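Jumeck Opens Tabletop Tidying Program With Free Basket Packing Guide

FOR RELEASE 01/12/2021

LYNCH, Drolel County: Jumeck, the home organizing studio on Lynch's main street, is opening its new tabletop tidying program this month, and the whole studio is excited to get it in front of people. The program is called Bremorix. It covers one small job from start to finish: taking the loose things that pile up on a table and giving them a basket they can live in.

The idea grew out of the studio's kitchen classes, where the same conversation kept coming up. People had sorted their cabinets and drawers, they were pleased with them, and then they went home to a table covered with sponges, cups, dish brushes and mail. Bremorix starts right there, with a clear surface, one open basket and whatever is lying around!

"I love a table you can put your elbows on," said Apinya Khunthong, who founded the studio and wrote the guide. "We kept the lessons short so that people could try one while the coffee is brewing. Take everything off, wipe the top down, and put back only what you used this week. That's lesson one, and it's still my favorite."

The first lessons use a wire mesh basket with a carrying handle. Mesh lets air through, it shakes clean over the sink, and a handle means the whole collection can move to the counter when dinner is ready. 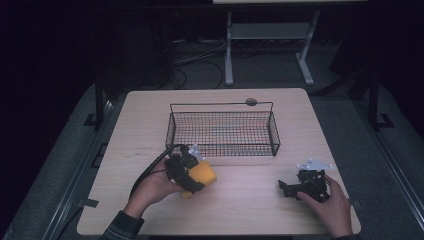
What size basket should I start with?

Start with one that takes up less than a quarter of your table and has sides low enough that you can see everything in it. If the basket fills up on the first day, take a few things out before you think about buying a bigger one.

The printed guide runs to 80 pages and is written for homes of any size. It goes through the order of packing (flat things against the sides, cups upright, anything damp on top where it can dry), and it has a long chapter on what doesn't belong in a table basket at all. Medicine, matches and sharp knives are on that list, along with batteries, which the studio would like to see in a lidded box on a high shelf.

There is also a section on sponges, easily the most argued-over item in the studio's classes. Khunthong's advice is to keep one in use, let it dry between jobs, and store the spares somewhere else.
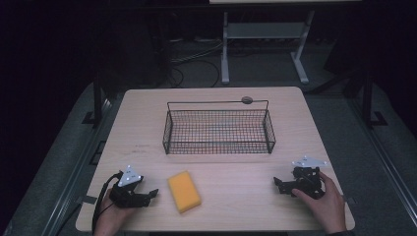
Yellow sponge and wire mesh basket on a light wooden tabletop.

Bremorix has been tried out in about 50 homes in and near Lynch since the spring. Families kept a notebook of what went into the basket, what came out, and what never got touched. Their notes shaped the guide in ways the studio hadn't planned on. The chapter on homework supplies was added after several parents asked for it, and the chapter on remote controls was cut in half. The part on pet things (leashes, brushes, the bag of treats that somehow ends up next to the butter) has been completely rewritten, and it's much better for it. 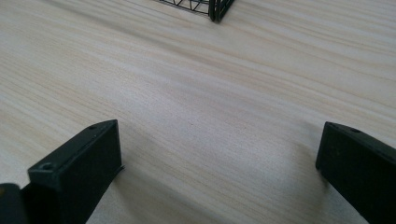 Khunthong has taught home organizing for years and still begins every class with the surface itself. She asks people to clear it all the way, even if the pile has to go on a chair for ten minutes, and then to look at it with nothing in the way. On a pale wooden top, where the grain runs in long wavy lines, she suggests wiping along those lines with a well-wrung cloth and drying the same way. Glass and laminate can be wiped in any direction. After that comes the basket, and people are often surprised by how little they want to put back.

The in-person course meets in the Jumeck studio throughout December, with morning and evening groups. There are 100 places in all, and each one comes with a copy of the guide and a mesh basket to take home. People who can't make it to Lynch can ask for the guide by mail. The first printing is 400 copies, and those are free while they last.

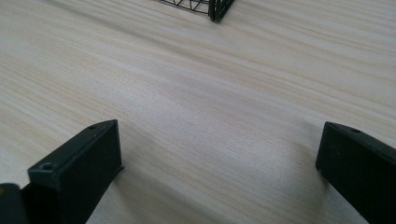
Pale wood with a fine, wavy grain.

Next on the studio's list are hall tables and nightstands, and work on both has already begun. Readers who have a stubborn surface of their own are warmly invited to send in a note about it. Khunthong reads every one, and a few of the letters from the home trials are printed in the back of the guide with the writers' permission.

To reserve a place or request a guide, stop by the Jumeck studio in Lynch during opening hours or write to the Bremorix desk at the same address. Please include your mailing address and say whether you would like the large-print edition.

Press contact: Apinya Khunthong, Jumeck, Lynch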